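How to Clean and Store Your Hearing Aids

Clela Hearing Center, Clurkville
Updated July 9, 2022

Daily care extends the life of a hearing aid and keeps the sound clear. The steps below apply to most behind-the-ear models fitted at our Clurkville and Salem offices. Patients with custom in-ear devices should follow the sheet supplied at their fitting.

Before you begin

Wash and dry your hands. Spread a soft towel over the table so that a dropped device is not damaged. You will need a dry cloth, the small brush from your kit and a wax pick. 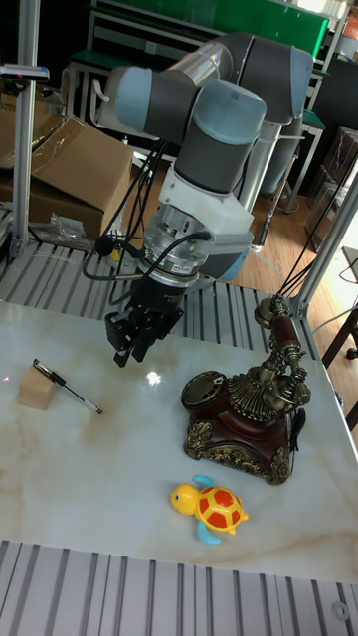

Robotic arm with a black gripper over a marble-patterned tabletop.

Step 1. Switch off the device and open the battery door. Remove the battery and set it aside.

Step 2. Wipe the case with the dry cloth. Do not use water, alcohol or household cleaners.

Step 3. Hold the device with the opening facing down and brush the microphone ports gently. Loose wax should fall away from the device - never push the brush inward.

Step 4. Check the dome and tubing. If the tubing has turned stiff or yellow, call the office to have it replaced.

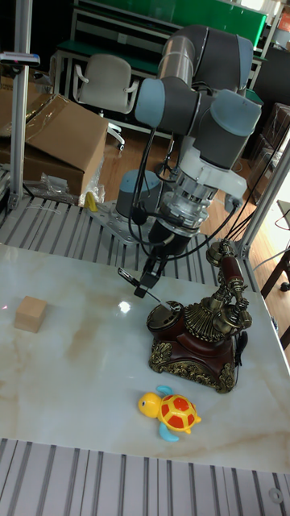

Step 5. Leave the battery door open overnight and place the device in its drying jar. Keep the jar out of the bathroom and away from direct sun.

Step 6. In the morning, insert the battery, close the door and listen for the start-up tone before putting the device in.

Replacing wax guards

Change the wax guard when the sound becomes weak or muffled. Replacement guards are sold at both offices in packs of 32. Patients enrolled in the Prulldale care plan receive one pack each December at no charge.

If the sound remains weak after a new guard and a fresh battery, bring the device in for service. Do not attempt to open the case.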